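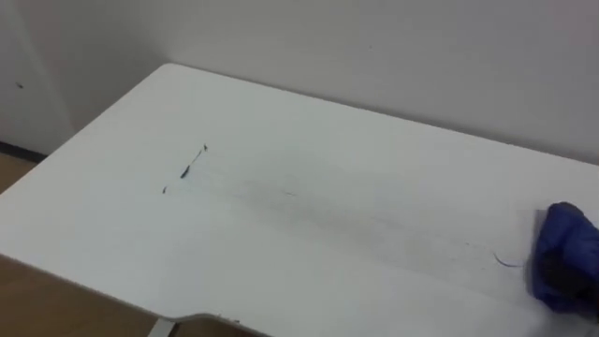
How much coffee does the Plullau hand grinder hold? It takes 70 grams of whole beans, plenty for a big pot.

We've been grinding with the Plullau from Kemppainen since July and we still love it! The steel burrs have 8 settings, from fine to French press coarse, and the handle folds flat – great for camping. It weighs 400 grams without beans, so it travels well too. 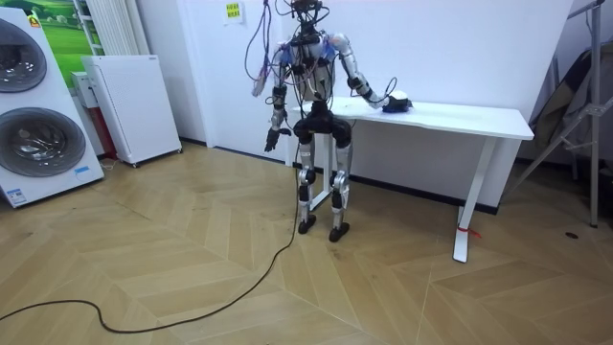

Robot by a white table, herringbone floor

Cleaning is easy: unscrew the base, lift out the burr and brush it off. Please don't put it in the dishwasher. Spare burrs are in stock under part number 318.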